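Open day at Zeler: a morning with the bed-sweeping robot

The first thing visitors learn at Zeler's open day is that housework is slower than it looks. I arrived at 10 with a biscuit in hand, and left with opinions about dustpans. 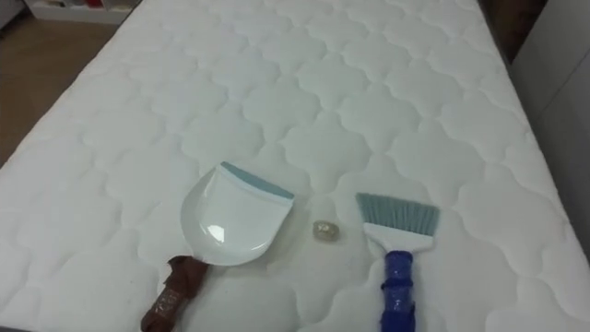

Uzma Mengal
Contributing writer, home and technology

My host was the demonstration lead, a patient man who asked to be named only by his job. "People come in wanting a butler," he said. "We offer them a very careful dustpan."

The room is done up like a bedroom, washer and dryer included. He told me the team had run the sweeping task 900 times before letting the public near it. I asked whether he still enjoyed it. "I enjoyed the first 24," he said.
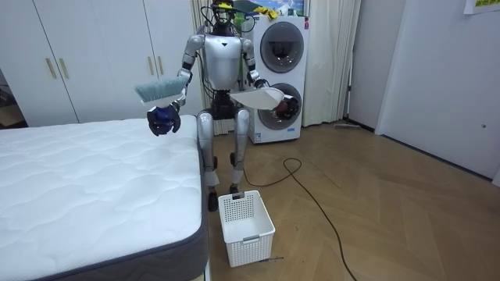 The humanoid with brush and dustpan beside the mattress at Zeler.

Why a mattress, I wanted to know, when most of us sweep floors? "A floor is flat and it stays put," he said. "Quilting is all little valleys. A crumb gets down in one and you have to coax it out." My own method is to shake the sheet and look away, which he wrote down.
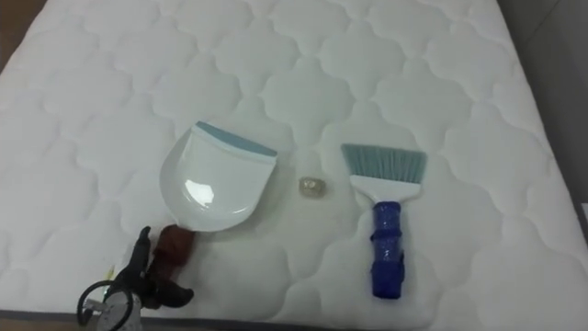
Can visitors have a go at the controls?
Only at the afternoon session, and you need to put your name down at the front desk first.

I put my name down. Ahead of me was a retired teacher from Jaswood who wanted to know if it did stairs. "Not on my shift," said the demonstration lead.
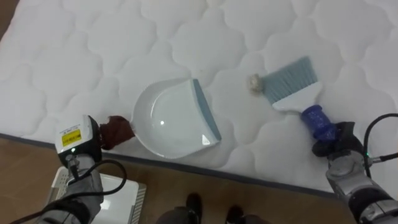
He was less guarded over tea. The next job on the list is folding towels, a colour-sorting trial comes after that, and he has already lost an argument about fitted sheets. "I said leave them out. They're on the schedule for December."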